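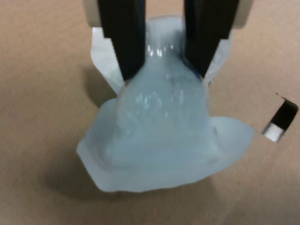 What the robot does at Cloltness
At the Cloltness packing room, a robot arm helps with small items. Its gripper has two black fingers that can pinch a plastic bag by the neck. Elvira Huaranga used to pick up 1184 items in a shift. Now she checks orders and fixes mistakes – her wrists hurt less.
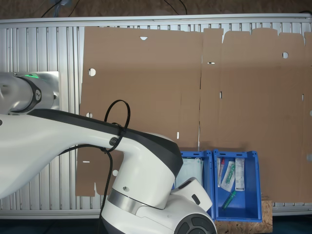
Who helps if the robot gets stuck?
A worker does. Elvira had 8 days of training to learn how.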